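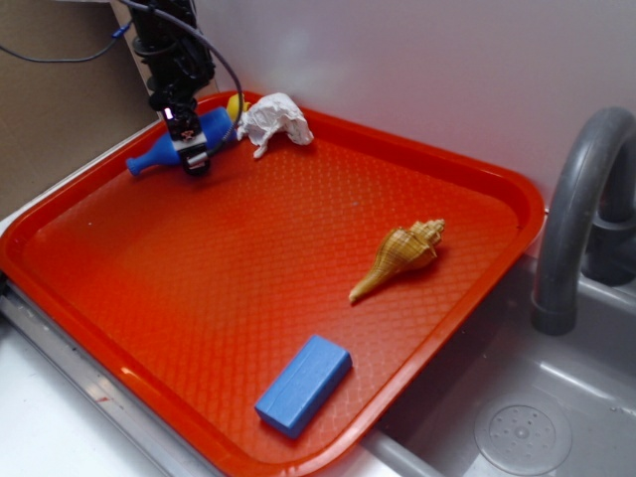

One Tray at a Time: Talking Clutter with Natalina Pellegrini

25 March 2019

I should say up front that I went into this interview with a bad conscience. My kitchen counter had not been fully visible since before Thanksgiving, and I was about to spend a morning with a woman who clears counters for a living. I wiped my shoes twice on her mat as if that would help.

Natalina Pellegrini runs Statergate, a two-person home organizing business in Jesden, with her old college roommate's brother, Haris Mirani. They've done 200 homes now, most of them within a half-hour drive, and she still answers the phone herself. I'd been given her number by a cousin who had her in to do a pantry and then talked about nothing else for a month.

We sat in her kitchen, and before I had my notebook open she had asked me what was on my counter at home. I started listing. Mail, a flashlight, my son's mouth guard, a candle, a screw. "What's the screw from?" she said. I didn't know. "Okay," she said, very kindly, "so you have a tray problem."

What a tray problem is

Here's how she puts it. Most of what lies around in a house isn't hard. Plates go with plates. Towels go with towels. It's the leftover stuff that wears people down, the things with no relatives. "You get through the easy part in an hour and you feel fantastic," she told me, "and then there's a shell, a ball of paper and a blue thing, and you sit down on the floor and you're done for the day."

The shell, the ball of paper and the blue thing are a bit of a running subject with her, and you can see why from the picture up top. It's a good mix for a tray. The shell is a lovely one, tan with darker brown bands and a knobby spiral, and the two of them can't settle what to call it. Haris says conch. Natalina leans whelk and admits she has never looked it up. The blue block looks like a sponge to me, though I wouldn't put money on it. Then there's the crumpled white paper (or tissue, take your pick), a blue plastic bottle sort of shape on its side, and a bit of something yellow and rounded peeking out behind.

"Now tell me where those live," she said. "In your house. Go."

I said the sponge would go by the sink. She nodded. I said the paper would go in the trash.

"Would you open it first?"

I hadn't thought about opening it.

"Always open the paper," she said. "I've had a check in there. I've had a baby tooth! I had a man's locker combination that he'd been hunting for since he joined the gym. It takes you two seconds, and then you can throw it out with a clear heart."

Why it has to be a bright one

I wanted to talk about the trays themselves, because she has opinions, and I love a person with opinions about trays. Hers are plastic and have a rim. She doesn't care for baskets on a counter. "A basket is a hole," she said. "You put a thing in a basket and another thing on top and now you've made a drawer with no front." A tray keeps everything in one layer, and when you can't fit any more on it flat, that's your signal.

She's just as firm on color. Orange, red, yellow, whatever you would never pick to go with your kitchen. I told her I'd have gone for a nice gray. She laughed at me. "You'd stop seeing it by Wednesday! A gray tray is furniture. I want you to walk in with your coffee and be a little bit annoyed."

The orange-red one at the top of this page is her idea of a good tray, and I have to say it does shout. She pointed out the texture too, that fine diamond pattern across the floor of it, which I would have called decoration. She likes a texture for round things. Batteries, marbles, lip balm, anything that wants to roll to one end and collect there. On a smooth tray, she says, you set it down a bit crooked and you spend the rest of the morning herding.

I asked what a person should spend. She winced. "People send me links to 50-dollar trays. Please don't. Get one from the back of a restaurant supply place, or a yard sale. If it's too nice you'll put a plant on it."

The shell question

Then we got onto the shell, and this is where I filled about four pages.

Shells, she says, turn up in nearly every house she works in, and they hardly ever turn up on a shelf. They're in with the pens. They're on the edge of the tub, or in the cup holder of the car, or inside a rain boot. "Nobody buys a place for a shell," she said. "You bring it home in your pocket and then you own it." And yet it's the one item on the tray people's hands go to first. She's watched it over and over. There will be a bill and a set of keys, and the person picks up the shell and starts telling her about a beach.

So what does she do with it?

"I let them talk," she said. "I used to hurry that part. I was terrible in my first year, I was so proud of my timing." She told me about an afternoon at a house out on the Lodhi road, a big place, 2,112 square feet (she remembers because the owner said it so many times). It had been quick going right up to a tray of small stuff from a hall table. The owner got hold of a shell and didn't put it down for forty minutes. Natalina kept checking the clock. When she got home she told Haris the day had been a bust, and he asked her whether the hall table was clear. It was. They'd done it while the woman was talking.

Her rule these days is that a shell gets a decision like anything else, but it gets it last. Do the sponge. Do the bottle. Open the paper. By the time you're down to one thing on the tray you're in a good mood, and you can work out if this is a thing you want to look at every day or a thing you'd be glad to hand to a kid.

I asked what most people decide. "Windowsill," she said right away. "It's nearly always the windowsill over the sink. I could just carry them all over there when I come in the door and save us both the time."

Haris comes in for a sandwich

About an hour in, Haris Mirani turned up looking for lunch and ended up leaning on the refrigerator and joining in. He does the garages and the lifting, and he has less patience for shells than she does.

His pet subject is bottles. "Any bottle," he said. "Shampoo, bubbles, dish soap, glue. If it's on its side, I want to know why." I said maybe it fell over. He said maybe, or maybe somebody was trying to get the last of it out, and in that case it's been the last of it since summer. He wants you to pick it up and feel the weight. If there's something in there, stand it up next to where you use it. If there isn't, you've been giving counter space to an empty.

"He's not sentimental," Natalina said.

"I kept the trophy," said Haris. Neither of them would tell me what the trophy was.

He also brought up Dilodex, the little card file they hand out to clients. It's a recipe box, basically, with one card for each closet or drawer, and you write on the card what lives there. I'd assumed it would be an app. They tried an app, Natalina said, and people liked it for a weekend. The cards get used because they sit there. They've had 2,000 boxes made up so far, and the last batch came with a blank tab at the back that she has labeled, on her own, "don't know yet." The shell goes on that card until it gets its windowsill.

How she'd do mine

I finally got brave and showed her a photo of my counter on my phone. She looked at it for quite a while. She turned it sideways.

"That's fine," she said. "That's one tray. That's a tray and a half."

Her instructions to me went like this. Clear a patch next to the sink and put the tray down there, at whatever angle it fits, don't fuss. Put on it only the things I can't place without thinking, and leave all the rest alone for today. Nothing gets stacked. Take the dullest thing first. If I catch myself walking something to another room and starting to tidy in there, come back, because that's how people end up at ten at night with every room half done. And set a day for when the tray gets washed and put away. She was very strong on that last one. A tray that stays out all the time is where the next pile starts.

I asked how long it ought to take. She said a tray is roughly one pot of coffee if you live alone, and longer if you have to call anyone in from the yard to ask what the yellow thing is.

There's always a yellow thing, according to her. Some small roundish piece of plastic off a toy or a game or the lid of something. She has a jar of them in her own pantry, and yes, she took me in and showed me. She's a professional organizer and she has a jar of unknown parts with a screw-on lid! She gives it a year. If no one has come looking, out it goes, and the jar starts over in April.

"What happens in May?" I said.

"In May somebody wants the piece," said Haris, with his mouth full.

I bought a tray on the way home. It's red, it cost me less than lunch, and it does annoy me. I did the mail, the flashlight and the mouth guard before dinner. The candle went back in the dining room. The screw is in a jar.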